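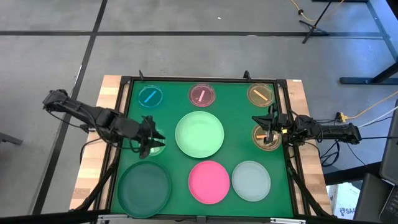 Item 1. Dish sorting, two-arm cell

Minutes, chore readiness working group, 2022-01-05. Present: F. Pillai (chair), T. Nowakowski (minutes), one representative each from Hedari and Faneo.

1.1 Nowakowski reported on the sorting task: small petri dishes and larger plates on the green board, colored sticks in the dishes, one gripper per side. Logged attempts stand at 1,138.

1.2 Main fault remains the pick on clear and tinted dishes. The rim is found late or the fingers close high. Opaque test pieces do not show the fault.

1.3 Hedari asked whether the result carries over to kitchen glassware. Pillai: no basis for that yet. Glassware is to be treated as a separate task with its own log.

1.4 Agreed to run a further 200 attempts with the lighting unchanged before any change to the gripper fingers.

Item 2. Household chores

2.1 Table clearing: possible on a fixed layout with a person standing by. Not ready for unattended use.

2.2 Laundry folding: no progress since September. Left on the list.

Item 3. Shop-floor chores

3.1 Faneo wants bin emptying and parts sorting assessed first. Cycle time is still slower than a trained worker on both. Faneo to supply target times in writing.

3.2 Zukent quote for spare finger pads received. Pillai to approve up to 3 sets.

Actions
Nowakowski: 200 attempts, log split by dish tint.
Pillai: reply to Zukent; draft glassware task sheet.
Faneo: target cycle times.

Next meeting to be set once the log is complete.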